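From: Benedek Kovács
To: floor-talk
Date: 2020-12-18
Subject: Re: [floor-talk] the arms at Pomdale, what happens to the sort bench?

> I keep hearing two versions of this. One is that the arms take over
> small-item sorting and the six of us on the bench get spread out over
> packing. The other is that we stay put and get "retrained", whatever
> that means this time. Does anyone have the real story? I did 864 totes
> in October and I'd like to know if I should bother getting faster.

Okay, I sat through the Storkex call so you didn't have to, and it's a bit of both. Small-item sorting does go to the arms, but only the returns side to begin with. Outbound stays with people until somebody at Osier signs off on it, and they haven't even set a date.

The part I found interesting (sorry, I know not everyone does) is how much of this gets worked out before anything is bolted down over here. They run it all in simulation first: two arms, one table, a handful of odd little things to pick up. Pretty much our returns bench on a slow morning!
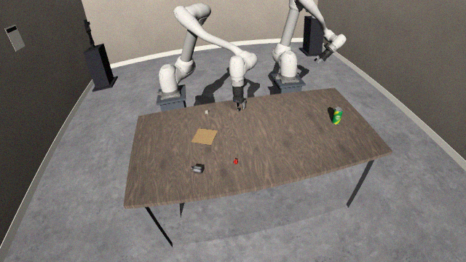 Benedek Kovács
Shift lead, returns and small items, Pomdale

So look at the stuff on that table. A green and yellow can, a flat tan square, a tiny red thing. Any of us would clear that without putting down our coffee. For the arms every one of those is its own problem, and the flat piece is the sort of thing I'd worry about most - you know how you slide a flat mailer to the edge and pinch it? You had to learn that once too.

Which gets me to the retraining. They want two people per shift to go through failed picks and say what a person would have done. It's a desk job for half the shift and the bench for the other half. Same pay grade, and I asked twice. The old Böttcher sorter stays where it is, so whoever has the knack for unjamming it is safe for life.

What I don't like is the rate. They mentioned 210 items an hour for the bench as a whole, arms and people together, and couldn't tell me how it gets split. If an arm stops, does that land on us? I've asked for an answer in writing before anyone puts their name down.

And yes, keep getting faster if you want to, but I'd put my name in for the review desk first. Reply to me off list if you're interested and tell me which shift you're on.

Benedek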